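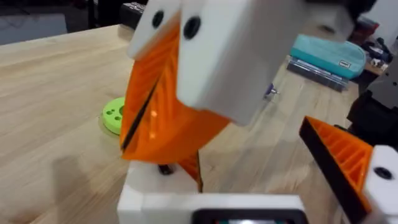

Orange fingers, white gripper and a lime-green disk on the bench at Clornholm.

Robot joins the small-parts bench, people asked to keep it company

Feb 26, 2021

By Brittany Beaulieu

CLORNHOLM - The newest hire at Hilberg's repair shop does not drink coffee, has never asked for a Friday off and cannot be trusted alone with a screw.

The shop put a robot arm on its small-parts bench in January, and 39 employees have been getting used to it with varying degrees of grace. Its job is to pick up parts and set them down where a person can reach them. Until this winter that was done by a person, who could also reach them.

"I was told it would free me up for more interesting work," said Savita Semwal, who ran the bench before the arm came. "So far the interesting work is the arm."

Semwal's title has changed from assembler to cell lead. The raise that came with it was, in her words, "polite." She now spends her mornings showing the machine how to take hold of things and her afternoons on the repairs she used to do all day. She misses the radio, which has been moved to the far end of the shop so she can hear the arm if it starts to complain.

The fingers get most of the attention. They are 3D-printed in bright orange, ribbed on the inside, with a thin black strip along the edge, and staff from other departments have found reasons to walk past. Riaan Gumede, who handles maintenance, prints the spares and has been asked more than once whether they come in other colors. They could, he said, but he has a lot of orange.

Management says no jobs have been cut. Two people have moved from the bench to shipping, one by request. Pacita Villanueva, who speaks for the employees in talks with the company, wants that kind of move put in writing before a second arm is ordered, along with who gets the training and on whose time.

"They trained the robot during working hours," Villanueva said. "We got a PDF."

The shop's records show the arm made 363 pickups in its best shift so far. Semwal declined to say what her own best shift was, then said it was higher, then asked that the radio be mentioned again.

Plant manager Riaan Fourie said the comparison misses the point, as the arm is still learning and Semwal has been there 11 years. He expects a decision on the second machine after the spring inventory. Villanueva's group meets with him next week, and the radio is on the agenda.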